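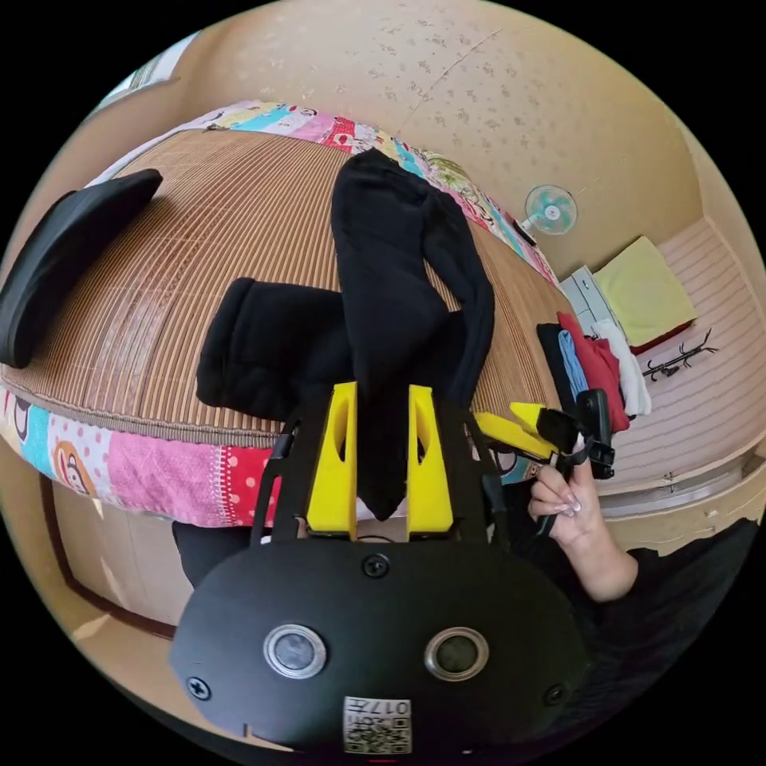

図1 ベッドのある室内。広角で撮ると、部屋の輪郭が円の縁に沿って曲がる。

生活空間論入門 第2回 寝る場所の歴史

今回のテーマは「寝室はいつから寝室になったのか」です。私がこの授業でいちばん楽しみにしている回なので、少し早口になるかもしれません。聞き取れなかったら遠慮なく手を挙げてください!

まず言葉の整理から。日本の住まいでは、長いあいだ部屋と用途が一対一で結びついていませんでした。布団を敷けば寝間になり、上げて卓袱台を出せば茶の間になる。これを「転用性」と呼びます。対して、ベッドのように動かしにくい家具を置くと、部屋の使い方は家具のほうに引っ張られます。床の大部分をベッドが占める部屋で、人はどこに座り、どこで着替え、どこに物を置くのか。ここが本当に面白いところです。

戦後の集合住宅では、食べる場所と寝る場所を分ける「食寝分離」が設計の大きな目標になりました。西山夘三の住み方調査を読むと、狭い家でも人々が食事の場と寝床を分けようとしていたことがわかります。図面だけを眺めていても、この工夫は出てきません。住んでいる人の動きを見て初めて気づくことです。

ヨーロッパの例も一つ。中世の大きな屋敷では、広間で大勢が一緒に眠ることも珍しくなく、天蓋つきの寝台は財産であり、人に見せるものでもありました。廊下が普及して、他人の部屋を通り抜けずに済むようになると、寝室はだんだん閉じていきます。廊下ひとつで眠り方が変わるなんて、わくわくしませんか。

用語メモ
転用性:一つの部屋を時間帯で使い分けられる性質
食寝分離:食事室と寝室を分ける計画の考え方
就寝分離:親子や性別などで寝る部屋を分けること

課題(月曜の授業開始時に提出)
自分の寝る場所の平面図を描き、朝から夜までに床のどこを使ったかを書き込んでください。縮尺は30分の1。家具の配置を変えたことがある人は、変更前の図も添えてくれるとうれしいです。文章はA4用紙2枚まで。

参考資料
Kenneth Dalisayさんの発表資料「Nastcombeの下宿屋と共有の寝室」は、研究室前の棚に8部あります。コピーしたら戻しておいてください。図面の描き方で迷ったら、演習担当のCharito Lumanlanさんへ。

次回は台所です。自宅の流し台の高さを測ってきてください。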